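4. Envío y seguimiento de colaboraciones de opinión

Esta sección describe el procedimiento que deben seguir los lectores y columnistas de La Gaceta de Geltholm para remitir un artículo de opinión, o una réplica a un artículo publicado, mediante el gestor de contenidos Flidero. Se da por supuesto que el colaborador dispone ya de una cuenta activa (véase la sección 2).

4.1 Preparación del texto

1. Redacte el texto en un procesador corriente y guárdelo sin formato. Flidero elimina las negritas, las tablas y los saltos de página.
2. Compruebe la extensión. El límite para réplicas es de 742 palabras, incluido el título; las columnas ordinarias se rigen por lo acordado con la redacción.
3. Si se trata de una réplica, indique en la primera línea el título y el autor del artículo al que responde.
4. Añada al final una nota biográfica de una sola frase. Los colaboradores que residan fuera de Geltholm harán constar su localidad actual.

NOTA: Las cartas privadas, los correos electrónicos y los mensajes recibidos de terceros solo podrán citarse con autorización escrita de su autor. Esta norma rige también cuando el autor es familiar del colaborador.

4.2 Envío

1. Acceda a Flidero y seleccione Opinión > Nueva colaboración.
2. Elija el tipo: Columna, Réplica o Carta. El tipo no puede modificarse después del envío.
3. Pegue el texto en el campo Cuerpo y pulse Verificar. Los párrafos que superen el tamaño admitido aparecerán señalados al margen.
4. Rellene el campo Firma con nombre y apellido. No se admiten seudónimos.
5. Pulse Enviar y conserve el número de registro.

PRECAUCIÓN: No cierre la sesión mientras el indicador de envío permanezca activo. El texto podría quedar registrado sin firma y, en tal caso, se descarta de forma automática.

4.3 Revisión y plazos

Los originales que deban aparecer el domingo se recibirán antes de las 23 horas del jueves. La revisión corresponde a Aliki Bakalis (columnas) y a Fabrice Brunet (réplicas y cartas). La redacción podrá corregir erratas y ajustar el título; cualquier supresión de contenido se someterá al colaborador, que la aceptará o rechazará desde la pestaña Cambios.

Cuando dos réplicas defiendan posturas opuestas sobre un mismo artículo — caso habitual en los debates sobre urbanismo y transporte — se publicarán en la misma edición, por orden de registro.

4.4 Consulta desde otros dispositivos

1. Abra Flidero en el navegador del teléfono o de la tableta e inicie sesión con los datos habituales.
2. Seleccione Mis textos. El estado de cada colaboración figura junto al número de registro.
3. Para aceptar cambios, abra el texto y pulse Conforme. La edición completa solo está disponible en ordenador. 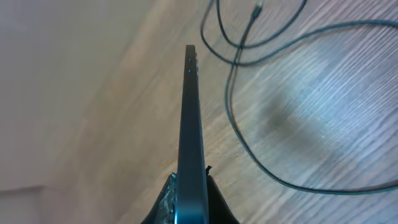
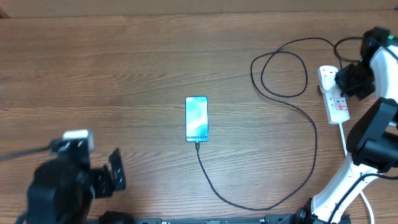

Figura 4. Primera imagen: dispositivo delgado de color gris oscuro, con aspecto de tableta, casi de canto. Segunda imagen: teléfono Galaxy S24+.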